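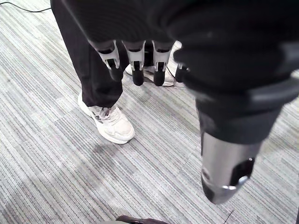 カーペットの床と黒いアーム

住まいと内装の掲示板 ＞ 床材 ＞ スレッド番号3351
「防音タイルカーペット」の効果、どこまで信じてますか

投稿者：半地下のねこ
賃貸マンションの三階に住んでいます。下の階の人から管理会社経由で足音の注意が来たので、タイルカーペットを敷くことを考えています。
候補はNijsという会社のDevellという製品です。一枚900円、うちの居間と廊下で72枚必要という計算になりました。商品ページには「足音の悩みを解消」と大きく書いてあるんですが、その下を読んでも、どの音がどのくらい減るのかが書いてありません。グラフは一つあるけど縦軸に目盛りがない。こういうグラフを出してくる時点で、私はかなり疑っています。
レビューは星四つ以上が並んでいて、「静かになりました！」という感想ばかりです。でも書いているのは敷いた本人ですよね。下の階の人が書いたレビューを一件も見たことがありません。
使った方、できれば下の階に確認した方の話を聞きたいです。

投稿者：kumori_zora
別のメーカーのですが敷いてます。スプーンを落としたときの音はびっくりするくらい減りました。下の人に聞いたことはないです。すみません、まさに星四つを付ける側の人間です。

投稿者：床鳴り三年目
まず注意が来た音の種類を管理会社に聞いたほうがいい。
物を落とす、椅子を引く、スリッパのパタパタ、これは軽量床衝撃音。表面がやわらかくなれば減る。
かかとでドスドス歩く、子どもが飛び跳ねる、これは重量床衝撃音。床の構造で決まる部分が大きく、数ミリのカーペットを敷いてもたいして変わらない。
「足音の悩みを解消」という書き方は、この二つをわざと混ぜているように見える。

投稿者：半地下のねこ
＞床鳴り三年目さん
管理会社の紙には「生活音（足音等）」としか書いてないです。「等」って何だ。明日電話して聞いてみます。

投稿者：みそ煮込み
「わざと」は言いすぎでは？ メーカーだって全部の間取りで測れるわけじゃないし、商品ページに専門用語を並べたら誰も読まないでしょう。
うちはDevellを寝室に敷いて二年目です。満足してます。冬に足が冷たくないし、コーヒーをこぼしても一枚はがして洗えばいい。音も前より静かです。疑ってばかりいたら何も買えませんよ。

投稿者：床鳴り三年目
＞みそ煮込みさん
足が冷たくないのは信じる。洗えるのも信じる。「前より静か」は誰の耳で？
等級の数字をひとつ載せるだけなら専門用語を並べることにはならない。載せている会社もある。載せないのは、測っていないか、測ったけど見せたくないかのどちらかだと思っている。

投稿者：みそ煮込み
私の耳ですけど。自分の部屋が静かになったことに文句を言われるとは思いませんでした。

投稿者：tatami_no_heri
横から失礼します。部屋の中が静かに感じるのは別の現象で、吸音のほうです。フローリングだけの部屋は声やテレビの音が響くので、カーペットを敷くと響きが減って落ち着いた感じになる。これは本人にもはっきりわかります。
で、下の階に伝わる衝撃音はまた別の話。さらに隣の部屋から聞こえる話し声も別の話（これは遮音）。三つとも「防音」の一語で売られているから、みそ煮込みさんの感想も床鳴り三年目さんの疑いも両方正しい、ということが起こります。

投稿者：みそ煮込み
なるほど、それなら納得です。テレビの音量は確かに下げました。

投稿者：夜勤明け
その「遮音」に期待して買って失敗したのが私。隣の部屋のいびきが聞こえるので、店員に相談したらカーペットをすすめられた。床に敷いてどうする。壁から来てるのに。
返品もできず、今は玄関で猫の爪とぎになってる。

投稿者：kumori_zora
＞夜勤明けさん
店員さんもすごいですね……。

投稿者：半地下のねこ
管理会社に電話しました。最初の人は「足音としか聞いていません」、折り返しの人は「夜十一時ごろのドンという音」だそうです。夜十一時は布団に入って本を読んでいる時間なんですが。
うちの音かどうかも怪しくなってきました。

投稿者：床鳴り三年目
鉄筋コンクリートだと斜め上や隣の音が真上から聞こえることがある。真上の部屋だと決めつけて苦情を入れる人は多い。
とりあえず一週間、夜の在宅時間と、自分が何をしていたかをメモしておくことをすすめる。カーペットはそのあとでも買える。

投稿者：白木
大家側の人間です。小さいアパートを一棟だけ。
メモは賛成。ただ、現実の話をすると、苦情が来た時点で「対策しました」と言えるものがあると話がまるく収まります。効果より、敷いたという事実のほうが効く。領収書の写真を送ってくれた入居者さんがいて、それを（許可をもらって）下の方に見せたら、以後ぴたりと何も言われなくなりました。音が減ったのかどうかは私にもわかりません。

投稿者：夜勤明け
それ、防音カーペットじゃなくて領収書が防音してるじゃん。

投稿者：半地下のねこ
＞白木さん
言いたいことはわかるんですが、72枚×900円で六万四千八百円です。お守りにしては高い……。

投稿者：白木
高いですよね。廊下だけ敷くという方もいます。あと、裏の滑り止めがフローリングに貼りついて退去時にもめることがあるので、どこの製品でも端で一枚試してからにしてください。こちらは本当に困っています。

投稿者：みそ煮込み
裏の件、Devellは二年で跡なしです。床暖房は使ってません。参考までに。

投稿者：nuno_to_ito
海外の検証記事だと、Jasper Verbekeという人のブログでタイルカーペットを比べていました。家の上下で録音して、敷く前と敷いたあとを聞き比べるやつです。Purnumbergのアパートで、Devellも入ってたはず。結果はかなり良くて、落下音がほとんど聞こえなくなってました。

投稿者：床鳴り三年目
読んできた。気になった点。
落としているのがゴルフボール。軽くて硬いもの、つまりカーペットが一番得意な音だけで試している。人が歩く録音がひとつもない。
敷く前の録音と敷いたあとの録音で、背景のノイズの感じが違う。マイクの感度を変えていないとはどこにも書いてない。
記事の一番下に、サンプル提供Nijsと小さく書いてある。
嘘だとは言わない。ただ、これを見て足音が消えると考えるのは無理がある。

投稿者：nuno_to_ito
提供の表記は見落としてました。すみません。でも表記してるだけ誠実では？ 書かない人もいっぱいいるし。

投稿者：床鳴り三年目
表記していることは評価する。タイトルのすぐ下に書いてあったらもっと評価した。

投稿者：tatami_no_heri
同じ記事のコメント欄にAmber Stevensという人が書き込んでいて、そちらのほうが参考になりました。ゴム製の重いボールを落としたら、敷いても敷かなくても下で聞いた感じは変わらなかった、と。測定器の値はなし、一軒だけの話なので、これもそのまま信じる材料にはなりませんが、理屈には合っています。

投稿者：みそ煮込み
メーカーの言い分は疑うのに、コメント欄の知らない人の言い分は「理屈に合う」で通すんですか？

投稿者：tatami_no_heri
そこは指摘のとおりで、自分の予想に合う話には甘くなります。だから「信じる材料にはならない」と書いたつもりでしたが、「参考になりました」と並べたら説得力がないですね。

投稿者：kumori_zora
値段の話もしていいですか。ホームセンターのBaninauで無地のタイルカーペットが一枚ほぼ1000円、防音とは一言も書いてないのに、触った感じはうちの「防音」と厚みが同じでした。むしろちょっと高い。防音って書くと高くなるものだと思ってたので、よくわからなくなりました。

投稿者：夜勤明け
そのうちBaninauのにも防音シールが貼られて値段が上がるに一票。

投稿者：床鳴り三年目
厚みが同じでも裏材の密度や毛の種類で変わるから、触っただけで同じとは言えない。ここはメーカーの肩を持っておく。

投稿者：みそ煮込み
珍しい。

投稿者：おかゆ二杯
読んでいて思ったんですが、歩き方を変えるのではだめなんでしょうか。うちは厚底のスリッパに替えて、かかとから着かないように気をつけたら、下のお宅に「最近お留守が多いですか」と言われました。スリッパは家族全員分でカーペット数枚の値段です。

投稿者：床鳴り三年目
このスレで初めて出てきた、下の階の人の証言。

投稿者：夜勤明け
でもそれ嫌味の可能性ない？

投稿者：おかゆ二杯
えっ、その発想はなかったです。にこにこしてらしたけど……。

投稿者：白木
スリッパは大家としても一番ありがたいです。床も傷みませんし。ただ底が硬いものだとパタパタが逆に響くので、やわらかいのを。

投稿者：半地下のねこ
途中経過です。メモを五日つけました。夜十一時ごろの「ドン」、私にも聞こえました。それも二回。私は座っていました。上か横か、どこから来ているのかはわかりません。
管理会社にそのまま伝えたら、「では全戸にお知らせを配ります」とのことでした。配られた紙はこの前うちに来たのと一字一句同じで、「生活音（足音等）」です。

投稿者：kumori_zora
「等」、また出ましたね。

投稿者：床鳴り三年目
給水管の可能性も聞いてみたほうがいい。洗濯機や食洗機が水を急に止めたときにドンと鳴ることがある。十一時なら予約運転している家があってもおかしくない。その場合、建物中にカーペットを敷いても鳴り続ける。

投稿者：夜勤明け
うちの隣のいびきも給水管だったらどうしよう。

投稿者：みそ煮込み
音の件は様子見でいいとして、11月になったら床が冷えるから敷くという理由で買うのはありだと思いますよ。私はもともとそれで買いました。防音を期待しなければいい製品です、本当に。

投稿者：tatami_no_heri
みそ煮込みさんの意見に賛成。響きが減る、冷たくない、汚れたら洗える、椅子や食器の音は多少ましになる。ここまでは敷けばわかります。かかとの音まで消えると書いてある商品なら、測り方を問い合わせてから買う。返事の中身でだいたいわかります。

投稿者：半地下のねこ
問い合わせはNijsに出していて、さっき返事が来ました。要点だけ書きます。
「お客様の住環境により効果は異なります。グラフは効果のイメージです。」
縦軸がないのはイメージだからだそうです。軽量と重量のどちらの話かという質問には触れられていませんでした。もう一度聞きます。

投稿者：床鳴り三年目
イメージのグラフに棒を二本も立てるな。

投稿者：みそ煮込み
ユーザーとしてちょっと恥ずかしい返事ですね。そこはちゃんと答えてほしかった。私からも聞いてみます。

投稿者：nuno_to_ito
ブログのほうにも、歩く音の録音はないのかとコメントしてみました。承認待ちになっています。

投稿者：半地下のねこ
みなさんありがとうございます。72枚はいったんやめて、やわらかい底のスリッパを買いました。廊下に敷くかどうかは、Nijsの二度目の返事と、配管を見てもらった結果が出てから考えます。点検は管理会社が「検討します」と言っていて、日にちは決まっていません。
昨夜も十一時過ぎに一回鳴りました。スリッパは履いていましたが、立ってもいませんでした。

投稿者：夜勤明け
星いくつ？

投稿者：半地下のねこ
スリッパは暖かいので星四つです。下の階の感想は未確認です。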